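Trarnalcombe campsite to open 65 new pitches in May

The campsite at Trarnalcombe will reopen in May with 65 new pitches for motorhomes and tents, the owner, Rornard, announced on 8th December. With the new field the site will have 225 pitches in total.

The lower field, next to the river, was closed this summer after the ground became too soft for heavy vehicles. It now has a gravel road and a drain along the north side. Electricity is available on 94 of the pitches, and guests must bring their own cable.
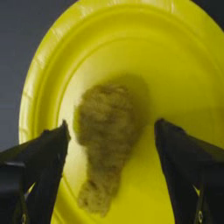
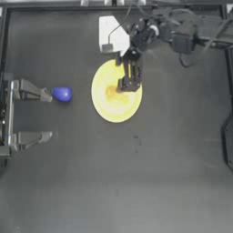
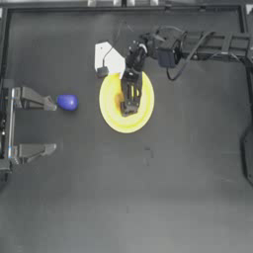 A yellow plate in the first two pictures; a dark gray work surface in the third.

Site manager Marwa Ezzat said that many guests travel by the coast road from Nolte to Skotel and stay only one night. "We had 1,611 bookings this year, and most of them were for one night," she said. "We would like that people stay longer and see the valley."

The price for one night has not been decided yet. Dogs are allowed in the lower field, but must be kept on a leash. Bookings for the summer open in the new year, by telephone only.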